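Brilten has repaired domestic sewing machines from the same premises for long enough that the older stock now outnumbers the new. Roya Vahidi runs the bench there, and most of our conversation concerned thread tension, a subject on which she holds firm views.

"People turn the top dial first," she says. "In 70 per cent of the machines I see, the dial was fine until somebody turned it."

Her procedure starts with the bobbin. The case is cleaned, the spring checked for lint, and the bobbin rewound at low speed. Only then is the upper path rethreaded, with the presser foot raised so that the discs are open. A new needle goes in at the same time.

She keeps a ledger of every job. Entry 1687, a Girkero treadle conversion, came in last November with loops on the underside of the cloth. The cause was a burr on the hook, removed with fine abrasive cord.

Oil is the other recurring topic. Vahidi uses one drop per bearing and then runs the machine for 200 stitches on scrap cotton – never on the customer's own fabric. "Too much oil collects fluff, and fluff sets hard. I would sooner see a dry machine than a flooded one."

On servicing intervals she is less strict. A machine used for curtains and hems can go a year. One used for denim should be opened after 300 hours.

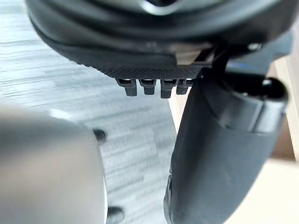

"Write the hours down inside the lid," she adds. "Pencil will do. Then whoever opens it next knows where to start."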